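July, and the laundry has won again. I swore I'd get the winter blankets washed before the heat came and here I am doing it in the worst week of the year, windows open, fan going, hair stuck to my neck. Two loads before breakfast! The second one had the big Nurkalska throw in it, the one I bought on the trip and have been scared to wash ever since, and it came out fine – a bit fluffier if anything. I should have done it ages ago. 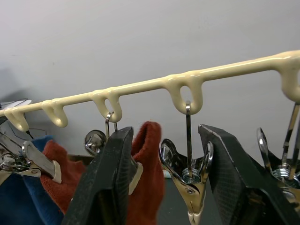
I've been trying to get a system going for the small stuff, meaning socks, dish towels, the washcloths that always end up in a damp heap behind the door. The old plastic pegs from Basoleo snapped one after another all spring (I paid for a bag of 100 and I bet there are 80 in the trash by now), so I've gone over to metal clips. I like them a lot. They have a proper coiled spring in the middle and a wire hook that drops right through a loop on the cream rod, so each one hangs in its own place and doesn't slide down into its neighbor. The coating on that rod is kind of lumpy, like somebody dipped it in a hurry, but it's smooth and I can wipe it down with a rag. I still want more clips. The store in Tarnemgate had the same kind last time I went and I talked myself out of them, silly me.

After lunch I folded everything that was ready and left the rest for tonight. Still one pillowcase missing from the blue set. I looked in the washer, under the bed, inside the duvet cover (where it was last time) and no luck – tomorrow I'll pull out the hamper and check behind it. Also need detergent, and stamps.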